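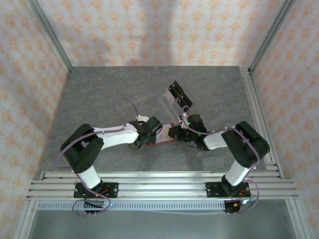
Zekia Tehrani

The Nollton Playhouse seats 339 and has two dressing rooms, one on either side of the stage. For the run of Electra my husband used the left one. The actress playing Electra used the right. I was in the booth at the back of the house with the cue sheet and a headset.

A cue has three parts. Warning is given thirty seconds ahead, and the operator answers. Standby comes next, and after that no one on the channel speaks. On the word "go," the thing happens. A cue that is called late stays late, and the stage manager writes it in the report. I was the stage manager.

Cue 100 was the recognition. The brother, long thought dead, puts his hand on his sister's face and the lights come up on her over a count of eight. My husband played the brother. In rehearsal his hand was there for four counts. By the second week in May it was there for seven, and I entered the change in pencil. The director said to follow the actors, so I followed them.

On the Thursday the left dressing room did not answer the half-hour call. I walked down and knocked, then crossed behind the back wall and knocked on the right. He opened the door. His costume was on correctly. I said, "Half hour." He said, "Thank you, half hour," which is the required reply.

I called the show. The first act ran one minute under. At the urn speech she picked up the urn and grieved over it, and she was good; I had never put that in a report, as it is not a category. He stood upstage in the dark where I had put him. Sound gave me a clean standby. Electrics gave me a clean standby.

He crossed to her and raised his hand.

I held my thumb on the talk button. Electrics breathed on the line. On the stage there was only the spill from the palace door, enough to show that two people were standing close together, and they waited, as they were trained to do. I had counted to eleven before she said his next line for him, quietly, and someone in the front row coughed.

"Go," I said.

The light came up over eight. They were already apart.

The report for that night lists a loose hinge on the palace door, a late arrival in row F, and Cue 100, called late, stage manager's error. I signed it and left a copy under each door.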